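# Golow Two-Arm Bench Cell

The Golow is a three-sided bench enclosure for small two-arm robot work. It is made by Grornico and sold to training rooms, small labs and light assembly shops. This page covers what the cell includes, the working rules that come with it, and what we need from you before we ship one.

We put the rules on the product page on purpose. Most of the support calls we take about the Golow have to do with how the cell is set up and used day to day, and a buyer should know what is expected before placing an order.

## What you get

- Three wall panels, with aluminum rails at the back corners
- Front mounting rail, grooved aluminum extrusion, full width of the cell
- 2 arm base plates with bolts
- Floor panel in a choice of finishes
- Wall covering in a choice of finishes
- Cable clips and a strain relief kit
- Printed rule card and a blank cell log

Arms, grippers and controllers are ordered separately. The base plates are drilled for the Dewan arm pattern. If you are using another arm, send us the bolt drawing and we will quote an adapter plate.

## Before the first run

Set the cell on a bench that doesn't rock. Push down on each front corner with your hand. If the bench moves, fix the bench first.

Bolt both base plates to the front rail and tighten them in a cross pattern. Check the bolts again after 8 hours of running time, then at every monthly inspection. A base plate that has shifted even slightly will throw off every stored position for that arm.

Write a risk assessment for the job you plan to do. Small arms are often treated as harmless because of their size. They can still pinch a finger at the elbow or the gripper, and they can throw a part. Your assessment should cover, at minimum:

- pinch points on each arm, including the elbow housing
- the space where the two arms can reach each other
- what the gripper is holding and what happens if it lets go
- who can start a run and from where
- how the arms behave when power is cut

The last one gets missed a lot. Some arms hold their position when power is lost and some drop. Find out which kind you have, with nothing in the gripper and your hands well clear.

## Shared space rules

Two arms on one rail can reach the same spot, and for many jobs they have to. Passing a part from one gripper to the other, or holding a part with one arm while the other works on it, both happen in the shared space at the middle of the floor. The rule card sets these limits:

1. Mark the shared space in the controller for both arms. Don't rely on the operator to remember it.
2. Only one arm may enter the shared space at full job speed. When both are inside, both run at the reduced speed named in your risk assessment.
3. The arm that holds the part stays still until the other arm has confirmed its grip, or has backed out.
4. A stop on one arm stops both.
5. After any stop in the shared space, back the arms out one at a time, by hand or at jog speed. Never resume from the middle of a handover.

Rule 4 needs to be wired. A software link between the controllers is useful, but we do not accept it as the only means of stopping the second arm.
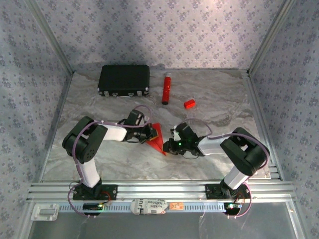 *Two arms working in the shared space, with the left gripper holding a red triangular piece. Floor in marble pattern, walls in floral.*

## Parts and props on the floor

Keep only the items the job needs inside the walls. Anything else is something for an arm to hit.

Items waiting their turn should be placed toward the back, clear of the path of both elbows. Tall items that can tip need a fixture or a wider base if an arm passes close to them. Cases with latches should be closed before the run starts, unless opening them is part of the task.

If you are recording positions for later use, write down where each item starts. A strip of tape under the floor panel edge works for some shops. Others use a printed placement sheet. Either is fine as long as the next operator can set up the same way without asking.

## Cables

Cables are the most common cause of a stopped run in a two-arm cell. An arm that moves freely on its own may snag when the other one is lifted next to it.

- Leave enough slack for the full reach of the wrist, and no more than that.
- Run each arm through its full range, slowly, and watch the cable the whole way. Do this with the other arm parked, then again with it raised.
- Clip the cable near the base plate so that a pull on the loop does not reach the connector.
- Keep cables from one arm out of the reach of the other gripper.
- Replace any cable with a flattened spot, a split jacket or a loose plug. Do not tape it.

Small boards may be mounted on the front rail near the arm bases. Keep them clear of the base plate bolts, and keep their lights where the operator can see them. If bare wiring can be touched from the front, add a cover.

## Floor and wall finishes

The wall and floor finishes can be changed. Customers who use a vision system often want to test against more than one background, so we stock plain, wood-look, marble and floral patterns. Wall coverings are held at the edges and can be swapped by one person.

Good practice when changing a finish:

- Power down both arms and park them toward the front.
- Remove all items from the floor.
- Press the new covering flat, with no lifted corners. A loose edge can catch on a gripper.
- Note the change in the cell log, along with the lighting used.
- Run your position check before going back to work. Floor panels can differ a little in thickness, and that is enough to spoil a low pick.

Glossy finishes can cause glare for some cameras. Ask for a sample first if this matters for your job.

## Labels

Every Golow ships with a blank label strip for the front rail. Use it. The label should give the cell name, the arm on each side and the date of the last inspection. Label left and right as seen by the operator standing at the front rail, and use the same words in the controller. We have seen shops where the controller called an arm "left" and the rail label called it "right," and in both cases somebody jogged the wrong arm.

Stickers from old jobs should come off when the job ends.

## Inspection schedule

| When | What to check |
|---|---|
| Start of each shift | Stop button, walls secure, floor clear, indicator lights normal |
| Each new job | Shared space limits, cable travel, item placement |
| Monthly | Base plate bolts, rail, corner joints, wall coverings, labels |
| Yearly | Full check using the 27-point sheet in the Priven folder |

Priven is our free record-keeping folder. It holds the inspection sheets, the rule card and a log template, and it comes with every cell. You can keep your own records if you already have a system. We only ask that the yearly sheet be filled out in full before you send a cell back for service.

## Training

Anyone who starts a run should be able to do the following without help: stop both arms, free a part from a gripper, back the arms out of the shared space, and read the indicator lights on the equipment in use. Allow around 11 hours for a new operator, including supervised runs. People who only load and unload parts need less, but they still need to know the stop procedure and must keep their hands out until both arms are parked.

## Limits of use

The Golow walls are there to give a fixed working area and a steady background. They are not rated as guards. The front and top are open. If your risk assessment calls for guarding, you will need a separate guard or light curtain.

Do not use the cell for cutting tools, heated tools, open liquids or powders.

## Ordering

Send us the arm model, the floor and wall finish you want, the width of your bench, and a short note on the job. If the job includes handovers between arms, say so, and we will include the wiring sheet for the linked stop. Standard cells ordered before the end of April ship with one extra wall covering.

Replacement rule cards are free. Ask for part GL-CARD.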